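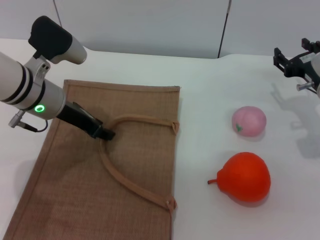

According to Noeline Dunstan, a bag is a much harder thing for a machine than a box, and this is why she wanted the Stedau workshop to try it. "A box stays how you left it," she said. "The handle of a bag lies differently every time."

The Stedau shared workshop is pleased to announce that its two-arm packing project, called Vellow, is now open for visits by members and by other makers. Vellow is a bench system with two arms and two grippers. Its task is to take hold of a burlap bag by the strap and to put artificial fruit inside, with a peach and a pear among the pieces in use.

The project was started by seven members in October. They built the bench and wrote the control program in their free evenings. The total cost of the small parts, such as brackets, screws and cables, was 380 euros. The arms are on loan to the workshop for 15 months.

"The strap took us the most time," said Bogumił Sobczak, who wrote the gripping part of the program. "It is flat and soft, and the fingers must come down at the correct place. We made 50 trials only for this, and we are still changing the angle."

The group will next work on holding the bag open with one arm while the other arm places the fruit. The drawings for the brackets and the program will be given free of charge to any workshop which asks for them.

Visits are possible in the evening from 7 p.m. Please write to Haoran Xu at the Stedau workshop before you come, as the room is small.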